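Robot joins the tea round at Braltix, but only for the tidying

Staff at Braltix, the serviced-office firm, have a new colleague in the kitchen. It does not drink coffee, has no view on the thermostat and takes about 55 seconds to pick up a tea towel.

The arm was put in over the second-floor worktop in September and is meant to do the jobs that used to fall to whoever lost patience first: gathering up cloths, moving bowls, clearing the side next to the sink. Its makers, a small outfit called Floron, have promised the building's managers a kitchen that "resets itself" between the morning rush and lunch.

So far it resets the bit it can reach.

"We were told it would free us up," said Clementina Patrício, who has cleaned the building for years and now has the title of kitchen systems lead. "I used to wipe down four kitchens before ten. Now I do three and then I go and stand next to the arm."

Her hours have not been cut, which was the first thing the cleaning team asked. Her pay has gone up slightly, after a fortnight of talks, to reflect the fact that she has a tablet. She has also been on a course. It lasted 2 days and there were sandwiches.

Volodymyr Kravets, who runs facilities for Braltix, said nobody would lose a job over it and that the plan was to move cleaners off "repetitive handling" and on to the things tenants complain about, chiefly the lifts and the smell by the bike store. Asked whether the cleaners had wanted to be moved on to the smell by the bike store, he said consultation was continuing.

Cloth is the hard part. Mugs keep their shape, said Floron's engineer Myroslav Pasichnyk, and towels have a different one every time you look. The arm has been through more than 2000 practice lifts and he is pleased with it. He would be more pleased if people stopped folding things for it out of kindness, as this spoils his results. 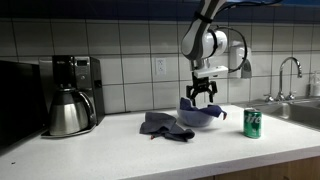
The arm over a glass bowl and a dark cloth in the Braltix kitchen.

Tenants have mostly got used to it. A notice asks them to keep their hands clear while it is moving, and the queue for coffee now forms further down the corridor. Melaniia Fedoruk, a bookkeeper on the same floor, said she had begun rinsing her own cup for the first time since she joined, so as not to be in its way.

"I suppose that counts as it working," she said.

Braltix will decide in the new year whether to order arms for the other kitchens. The cleaners have asked that any further machines be fitted outside the morning shift, and that someone else be given the tablet.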